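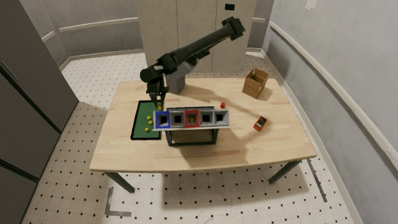

Hutchins, March

Week 5 notes: a sorting fault in simulation
Dolores Abernathy

The cell is the simulated one from the lab sheet: arm behind the rack, green tray to its left, yellow balls to be moved from the tray to the compartment with the red rim. Run 742 has one ball in the red compartment and the gripper at the corner of the tray with another.

The fault. Later in the run the arm swung across before the fingers had closed properly. The ball dropped short and the controller, Kadmont, logged it as placed. It did the same on 3 of 80 runs.

Cause. Kadmont treated "close command sent" as "ball held". It never read the finger gap. Balls near the tray border are the worst case, as a finger can ride up on the edge.

Fix. Read the gap after closing. If it is smaller than the ball, open, lift and try once more. If the second try fails, stop the arm and raise a fault. Do not let it carry on to the rack.

On a real cell a dropped part means someone reaches in to get it. Stop the arm and lock it out first. A paused program is still live.

For the tutorial: find the line in the log where the count goes wrong, and bring your corrected grasp check.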